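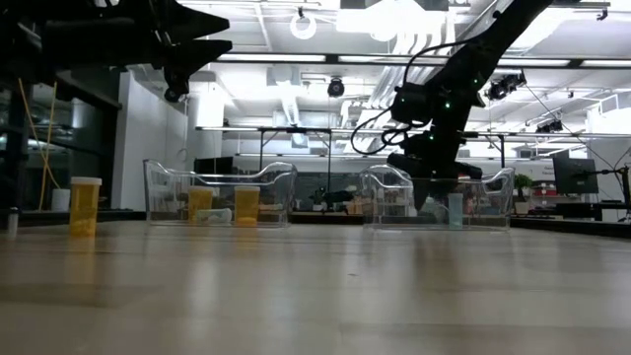 Words: Josué Evangelista

I'd been warned that Xiaoyan Zou talks fast, and she does, so forgive any gaps in my shorthand. We met at eight in the morning because that was the only hour she had free, and she'd already drunk most of a pot of tea by the time I found my pen.

Her new book is about quinine, or more exactly about the people who sold it along the river at Chala when they weren't supposed to. I'll admit I thought quinine was just the stuff in tonic water. "Everyone says that!" she said, laughing. "But for a while the licence to sell it was worth more than a house."

She spent 19 months going through the ledgers of a trading firm called Hekgate, roughly 4000 pages of them, mostly in one clerk's dreadful handwriting. What she wanted was the small sellers, the boatmen and widows who bought a tin upriver and split it into paper twists. They hardly turn up in the official reports (unless they were being fined, of course). "The inspectors wrote about smugglers," she told me. "The ledgers call the same people customers. I found seven names that were in both."

I asked whether the law did what it was meant to. She pulled a face. Fakes were the worry, she said, and there were fakes, chalk and flour mainly, but the fines fell on people selling the real thing without a stamp.

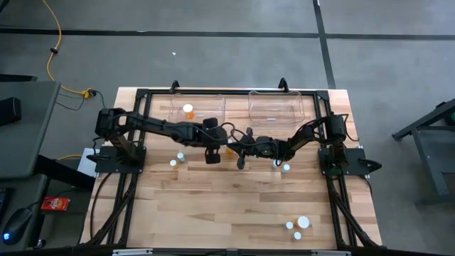 Jianguo Qin doesn't buy all of that, and told me over the phone that three of the poisoning cases in the court rolls came from exactly these unstamped sellers, so the inspectors had a point. I put it to Zou, a bit nervously. "He's right about the three," she said. "It's in chapter four, he should read on."

She's off to the archive again in March, this time for opium, and she's hoping for a clerk with better handwriting.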